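Subject: Re: [skywatch-l] counting the elk from the air, round two

Hi all, sorry for the slow answer, I've been out of cell range most of the week and came back to 84 unread messages from this list alone (you people can talk!).

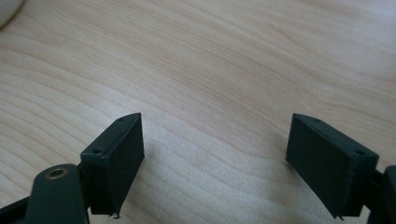
WHAT SIGITA ASKED

Sigita Paju wrote:
> Has anyone here flown a thermal camera over big herds in mixed
> timber? We have a permit for the Zillmont side for most of July and
> I'm trying to decide between early morning flights and night ones.
> Pieter says night, but Pieter also says he likes being awake at
> 3 a.m., so I'd like a second opinion.
>
> Also, how low can you go before they start moving? The paper
> Siamak passed around used a different kind of aircraft and I don't
> trust the number for ours.
>
> Sigita

MY TWO CENTS ON TIMING

I'd go early, and by early I mean wheels up a little before first light. We tried both over the Fanden meadows last summer. Night was lovely for contrast, every animal glowed like a coal, but we couldn't tell elk from the ranch's cattle once they bedded down in a bunch. Melquiades spent two evenings arguing with me over one clump that he had as cows and I had as elk, and we never did settle it. At dawn you get enough daylight to run the regular camera alongside the thermal one, and then you can go back and check the doubtful ones in color.

The catch is that you have a short window. Once the sun gets on the rocks, every boulder on that south slope looks like an animal lying down. We had one flight where the software flagged 290 "animals" and I'd be surprised if half of them had legs. If your slope faces north you may get a good bit longer out of it, so go look at the ground before you plan your battery swaps.

Oh, and fog. We lost four mornings to fog in the creek bottom and it was always the creek bottom we needed. Leave yourself some spare days on that permit.

HOW LOW

We stayed at 290 feet for nearly everything and they mostly kept grazing. A few heads came up when we turned, and I think it's the change in pitch that bothers them more than the noise itself. So make your turns wide and do them off to the side of the herd, over the trees if your line of sight allows it. Cows with calves were touchier than the bulls. We had one group trot off into the timber when I dropped down for a better look – my own fault, and I scrapped that whole pass because I had no idea which of them I'd end up seeing again on the next line.

Launch spot matters too. Our first one was much too close and they were gone before we had the props on, probably from the truck doors. After that we parked behind the ridge and walked in, which is no fun with the big case but it worked a lot better.

COUNTING AFTERWARD

Our total for the season came to 878 over 18 flights, and please don't quote that anywhere as a population, it's sightings, with plenty of the same animals in there more than once. Mechthild Thaler has been trying to get a proper estimate out of it and she'd be the one to ask about overlap between flight lines. Mechthild, if you're reading, could you post that spreadsheet again? The link in the archive is dead.

For what it's worth, I still count by eye first and then let the software have its turn. It's slow and my family thinks I've lost my mind, but I catch things that way. Last year it was a bear, walking straight through the middle of a frame I'd clicked past twice!

Siamak, do you still have the longer version of that paper, the one with the appendix on flight height? I only saved the first few pages.

And Sigita, if you want a spare set of eyes for a morning or two, I can drive over. I'd bring my own batteries and the good thermos.

Aveo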